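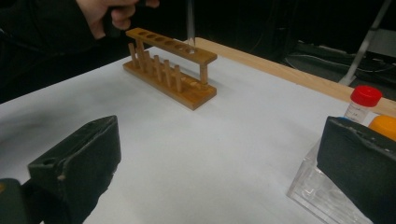
Wooden test tube rack with six holes in the upper bar and six pegs along the base, without tubes.

Benchware in Use: A Gallery from the Teaching Collection

The Gallagher Teaching Collection at Jellivby maintains small laboratory equipment for loan to schools, colleges and adult education centers in the district. The collection holds 328 cataloged items, of which the wooden racks are among the most frequently requested. This gallery presents one pattern of rack, first without tubes and then with tubes in place.

The pattern is a simple one and has changed little over the years. A flat base carries a line of upright pegs, and a drilled bar is held above the base on an end post. Tubes in use stand in the holes. Tubes that have been rinsed may be turned over and set on the pegs to drain. The two functions share one piece of furniture, which suits classrooms where bench space is limited.

Racks of this kind were added to the loan list in October, following a review of the older wire racks. Several borrowing schools had reported that the wire racks marked painted benches and tipped when filled from one end only. The wooden racks have a broader base and have been well received. They are finished with a plain oil and should not be left standing in water or placed in a drying oven. A damp cloth is sufficient for cleaning — detergent should be used sparingly and wiped off at once.

Borrowers are asked to inspect each rack on arrival. Pegs should be straight and firm in the base, and the bar should not move when pressed lightly by hand. A loose peg may be reported on the return slip and will be repaired in the Tundinell workshop. Please do not glue pegs at the school, as earlier repairs with household adhesive have proved difficult to reverse.

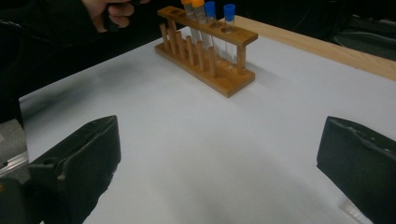 The rack with four clear plastic tubes standing in the bar, two with orange screw caps and two with blue.

Capped plastic tubes are supplied on request in place of open glass tubes and are recommended for younger classes. Cap colors carry no fixed meaning within the collection. Many teachers assign one color to samples and another to controls, or give each pair of students a color of its own. Whatever system is chosen, it should be written on the class sheet before any tube is filled. Tubes should be returned empty, rinsed and dry, with caps fitted loosely.

Loan Terms

Racks are lent for periods of up to five weeks. A single school may hold no more than two sets at one time. Collection is from the Grerolis Building, ground floor, during office hours. Requests for the spring term close on Sat 9 March, and forms received after that date will be placed on the waiting list in order of arrival.

The collection handles about 800 loans in a school year, and prompt return is appreciated by the next borrower. Pictures in this gallery may be reproduced in class handouts and safety sheets with credit to the Gallagher Teaching Collection, Jellivby.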